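Ornia客房服务部研究参与者招募
课题：客房整理自动化与一线员工的工作变化

Ornia酒店管理公司与Cormier劳动研究所现联合面向在职及曾经在职的客房服务人员公开招募研究参与者。本课题拟了解双臂整理设备进入客房班组后，员工的工作内容、劳动强度、排班方式和技能要求发生了哪些变化，所得结果将用于修订Ornia的岗位说明书与培训大纲。

一、背景

Ornia下属的Wonine公寓式酒店与Dustska酒店已在部分楼层安排双臂设备参与客房整理。设备目前承担的任务包括清理床面遗留物品、归位靠垫及收取空瓶；铺床、更换布草、卫生间清洁及最终查房仍由员工完成。

设备上岗后，客房服务员的工作出现了若干调整。原由一人独立完成的房间，现需在进房前确认床面物品的处理顺序，在设备作业期间处理卫生间，并在设备退出后复核。部分员工反映弯腰和搬动次数有所减少，也有员工反映等待时间增加、工作节奏不易掌握，遗留物品的责任归属不够清晰。上述意见尚缺乏系统记录，此为开展本课题的主要原因。

二、招募对象

1. 年满十八周岁，现从事或曾从事酒店、公寓、医院或养老机构的客房、病房整理工作，累计工作时间不少于两年。
2. 领班、排班员及布草房员工同样可以报名。
3. 能够使用普通话进行交流。读写有困难者可由研究人员协助填写材料。
4. 无须具备操作自动化设备的经验。从未与此类设备共同工作的员工，将编入对照访谈组。

与课题组成员有直属上下级关系者，请在报名时说明，课题组将另行安排访谈人员。

三、参与内容

参与者须完成两次个别访谈和一次现场观察。现场观察在Wonine的培训客房内进行，参与者与设备共同整理客房，研究人员记录分工、等待及返工情况，不对个人作业速度进行评分。观察结束后，参与者可对设备的作业顺序提出修改意见，意见由设备调试组书面答复。

此外，课题组拟从参与者中推选四人组成员工意见小组，任期七个月，参与新版岗位说明书的逐条审阅。意见小组成员可提出保留意见，保留意见随正式文本一并存档。

四、补贴与工时

Ornia在职员工参加访谈及现场观察，按正常出勤计算工时；如安排在休息时间，按加班标准支付。外单位及已离职人员按次领取补贴，并报销往返交通费用，具体标准载于知情同意书。

五、参与者权益

参与完全出于自愿。参与者可随时退出，无须说明理由，已发放的补贴不予追回。访谈录音及观察记录由Cormier劳动研究所单独保管，Ornia管理层仅可查阅经匿名处理的汇总结果。是否报名、访谈中所持意见以及观察中的表现，均不作为考核、调岗或续签合同的依据。

现场观察前，设备调试组将说明急停按钮的位置和使用方法。参与者认为情况不安全时，有权自行停止设备，事后无须补足未完成的作业。
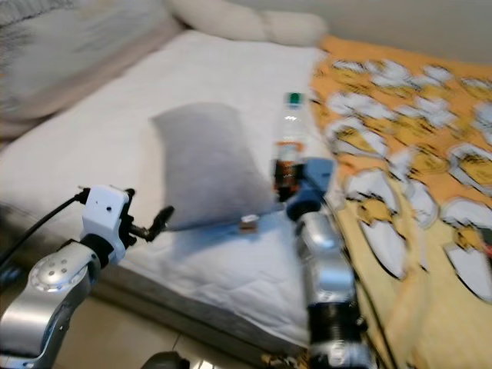

图1 客房床面物品整理作业：双臂设备与床上的灰色方形靠垫、绿盖塑料瓶

六、报名方式

请填写报名表，交至所在门店人事窗口，或交至Cormier劳动研究所接待处。报名表须注明现任或曾任岗位、工作年限、可参加的时段及联系电话。报名于九月底截止，初选结果以电话方式通知，未入选者的报名材料将予以销毁。

现场观察分上午九时和下午两时两个时段。夜班员工如需其他时段，请在报名表备注栏中写明。

七、联系人

课题负责人：Renata Dudek（Cormier劳动研究所）
现场观察及设备安全：Jamie Bramwell（Ornia设备调试组）
报名与补贴事宜：Josée Gagnon（Ornia人事部）
参与者权益咨询及投诉：Noémie Hiebert（Cormier劳动研究所伦理事务办公室）

投诉可匿名提交，由伦理事务办公室直接受理，不经Ornia转交。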